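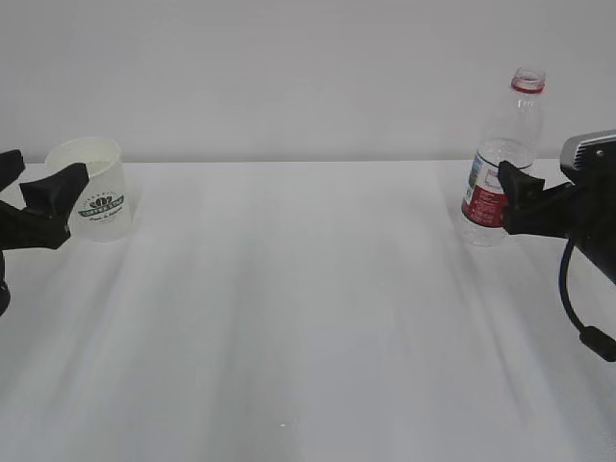

Chapter 6
Two Arms, One Task

Print this page | E-mail this page
Filed under: Classroom Robotics > Student Text > Units in Progress
Last updated: March

In Chapter 5 you taught a single arm to move to a point, close its gripper and come back. Most of the work in that chapter was arithmetic. The work in this one is mostly planning. When two arms share a table, each has to know where the other one is going, and the person writing the program has to decide which arm moves first.

The project that runs through this chapter is called Trulach. It was started by Ailbhe Buckley and Darragh Geraghty when they were second-year students, and the goal they wrote on the first page of their notebook was a short one: pour water from a bottle into a cup with two arms, without a person touching either. They expected to finish in a couple of weeks. The notebook runs to 421 entries.

Their first plan was to move both arms at once, because it looked faster. The arms met over the middle of the table so often that they dropped the plan and started again with a drawing. They divided the tabletop into a left zone, a right zone and a shared zone between them. Only one arm could be in the shared zone at a time. You will use the same three zones in every exercise in this chapter.

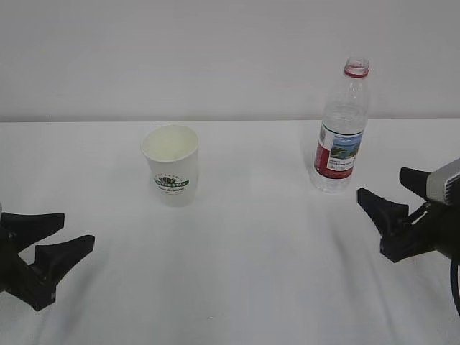
Figure 6.1. Cup and bottle on the table, with both grippers open.

A cup and a bottle ask for different things from a gripper. A thin cup bends when it is squeezed, and a bent rim makes a poor target for pouring. A bottle is taller and its weight changes as the water runs out, so a grip that holds at the start of a pour may be tighter than it needs to be at the end. Buckley set the closing force for each arm separately and wrote both values at the top of the program. Geraghty kept the list of starting positions — a job that took more patience than either of them had planned for.

Before you begin, you should be able to:

- save and recall a named position
- open and close a gripper to a set width
- stop an arm from the keyboard and from the red switch

If any of these is unfamiliar, go back to Section 5.4.

Section 6.1 covers the zone drawing. Section 6.2 deals with waiting — how one arm signals that it has left the shared zone. In Section 6.3 you will run the full sequence with an empty bottle, about 100 times if your schedule allows, and record each result in the table provided. Water comes in at Section 6.4. Keep a towel at the bench from then on.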